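Why the Bumitz policy kept letting go of the handle

I lost most of January to a cabinet door. The task is simple: the simulated arm goes to a kitchen cabinet, closes on the handle and pulls. Our policy, Bumitz, had been doing it well for months. Then I ran the usual batch of 2,000 episodes after an update and 1,194 of them failed.

I blamed the new weights first and rolled them back. Same result. Then I lowered the pull speed, which changed nothing except how long I had to wait. 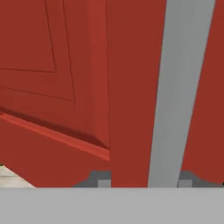

Wrist view in sim, fingers on either side of the grey bar.

Teodor Pană asked me to plot contact force instead of watching more video. It was flat at zero on one finger in nearly every failed run. The update had reset the collision mesh for the left pad, so it was drawn properly but had no physical shape. The right pad pushed the handle and the left one let it pass straight through.

I restored the mesh and reran the 436 worst seeds — 5 still fail, all on steep approaches. I haven't looked into those yet.

There is now a check in Skerkora that squeezes a test block before any batch starts and stops the job if either pad reads zero. It adds roughly a minute. The old colour settings got reset too, but I can live with that.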